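The Second Contract

A junior tennis player's first apparel deal gets a press release. The second, signed when the first runs out and the player is usually ranked somewhere between 150 and 400, gets very little attention. It is the more instructive document of the two.

Luana Siqueira has drafted both kinds. She spent seven years at the racket maker Suter before moving to Sendano, a small agency that represents players outside the top 100. Her standard first contract runs to 24 pages. The second is often shorter, and most of what has been removed was money.

"The first deal pays for what a company hopes will happen," Siqueira says. "The second one pays for results, and at that age there are not many results." 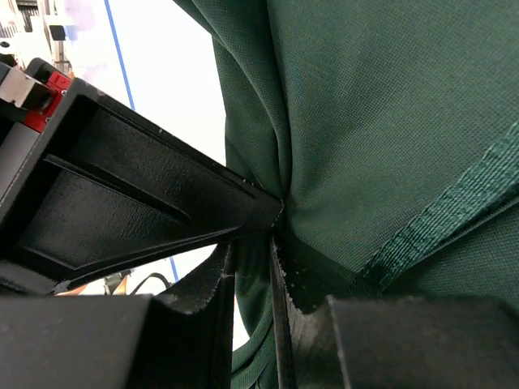

The structure is similar across the industry. A base retainer is paid quarterly. Ranking bonuses are triggered at fixed thresholds, commonly at year end. A reduction clause lowers the retainer if the player drops below a stated rank or enters fewer than a minimum number of events. Product is supplied twice a year against an allowance, and anything above the allowance is charged at a staff rate.

Reduction clauses cause most of the disputes. A wrist injury in May can remove a player from the clay season and most of grass. If the contract counts events entered and makes no provision for medical absence, the retainer falls at the same time as prize money stops. Abbas Naseri, who coached on the lower tours before joining Sendano as an adviser, now asks for an injury freeze in every draft. He gets it in perhaps half of them.

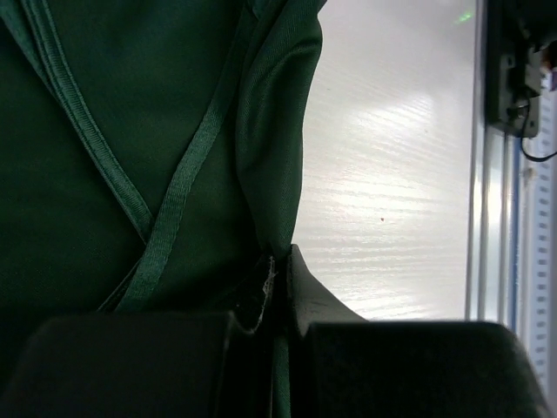
Dark green cloth with two crossing bands of lighter trim.

The product terms matter more than they appear to. A player on the lower circuit washes kit in hotel sinks and wears it again two days later. Melov, the apparel company, ships its players one box before the hard-court season and another before clay. Esmaeil Kordestani, who manages player services there, says the requests are mostly for socks and for larger bags. Requests for a change of color are rare and are generally refused, as each season's line is fixed well ahead of delivery.

Exclusivity is the other area of friction. Most apparel contracts cover shoes, and a player who has worn one last since age 14 may not want to change. A shoe carve-out is available, but the retainer is cut to pay for it. Some players take the carve-out. Others sign for the full package, develop blisters, and ask for the carve-out a season later -- by which point the price has gone up.
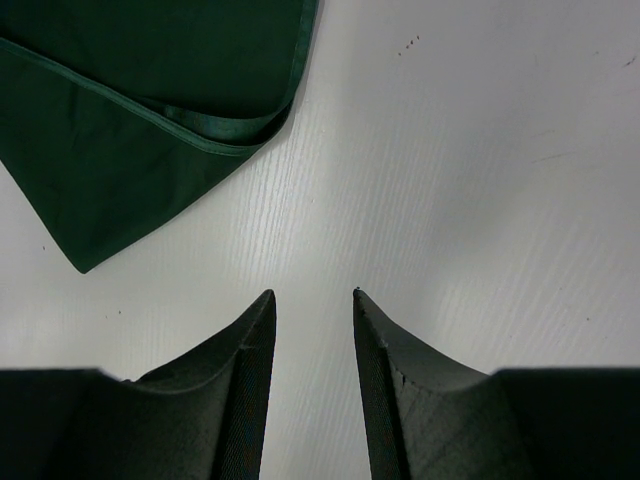
Who pays for travel under a second contract?

The player does, in nearly every case. Apparel companies sometimes include a travel stipend in a first deal, paid as a flat sum per year, but it is usually the first item dropped at renewal. National federations may cover part of the cost for players they have selected.

The arithmetic is tight. Saeed Golestani, an accountant whose clients include players on the lower tours, gives the case of one who cleared 1,756 dollars in a month after coaching, stringing and airfare. That month included a semifinal. The retainer, had it been paid monthly, would have covered the stringing and little else.

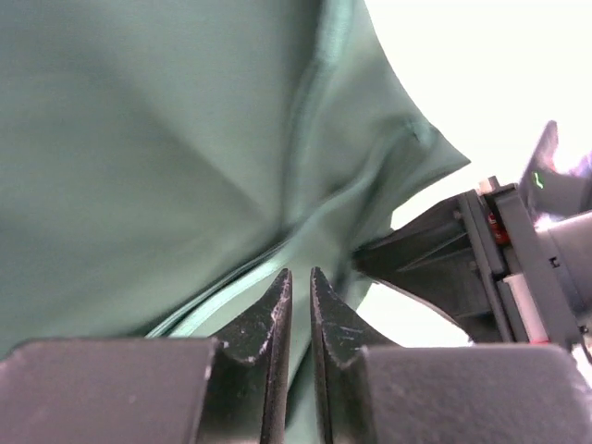 What the Companies Want

From the other side of the table the calculation is different. Firouzeh Vahidi buys sponsorships for Ghaffari, a sportswear firm with a modest tennis budget. She signs players in groups and expects most of them to leave the roster within two renewals. A player who stays at 200 in the rankings has value in a home market, particularly one with a local tournament, and she prices the deal on that basis.

Vahidi looks at match count before ranking. A player who completes a full schedule is seen in the clothes more often, on streams and in local press, than one who ranks higher and plays less. She also reads the schedule for geography, and will pay more for a season spent in countries where Ghaffari has shops.

Her contracts include an option year exercisable by the company alone. Agents dislike it. Siqueira accepts it only with a fixed increase attached to the option, and the two have been arguing over the size of that increase through three separate negotiations. The most recent draft is still unsigned.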